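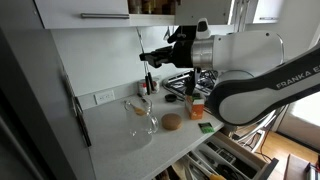 Kitchen counter with the upper cabinets and the open jar shelf.

Flolleck: my pantry and recipe card data

Hi! So this is the README for Flolleck, which started as a spreadsheet of what was in my cupboards and got completely out of hand (in a good way, I think). It now has 4000 rows of ingredients pulled out of 179 handwritten recipe cards, most of them from my aunt's old tin in Brornalwood. I typed every single one myself and my wrists would like you to know that.

What's in the folder

cards.csv has one line per recipe card: title, who wrote it, how many it serves, and a notes column where I put all the stuff scribbled in the margins. Please read the notes, they're the best part! One card for plum cake just says "not for Easter" and I have never found out why.

ingredients.csv has one line per ingredient per card. The amount column is exactly what was written, so you'll get "a teacup" and "butter, walnut size" and plenty of blanks. The grams column is my own guess and should be treated that way.

swaps.csv is the little one, 70 rows of substitutions I've tried at home. Score goes from 0 to 4, where 4 means I'd serve it to guests.

Things that will trip you up

Spelling is all over the place. I left the original in name_raw and put a tidied version in name. If you're counting anything, use name, or you'll end up with five kinds of cinnamon.

Oven temperatures are Fahrenheit unless the card says otherwise. "Moderate" stays as "moderate" because I didn't want to pick a number for someone else's oven.

A few cards are in Spanish. Aníbal Cusi went through my translations and fixed a lot of them, including one where I had turned a squash into a pumpkin pie (sorry). His changes are marked AC in the notes column.

Version stuff

The current version is from June 12, 2023. The one from March had the serving sizes shifted down a row, so if you grabbed that, please throw it out and download again. Kirstin Gillies spotted it when she tried to make soup for two and got enough for a school.

Using it

Go ahead and cook from it, chart it, print it, whatever you like. A mention of Flolleck is nice if you publish something. I'd love more cards too, especially bread and pickles, where I'm pretty thin. Send them typed or as scans, and tell me whose they were so I can fill in the writer column.

Still to do: the jam cards, which are stuck together.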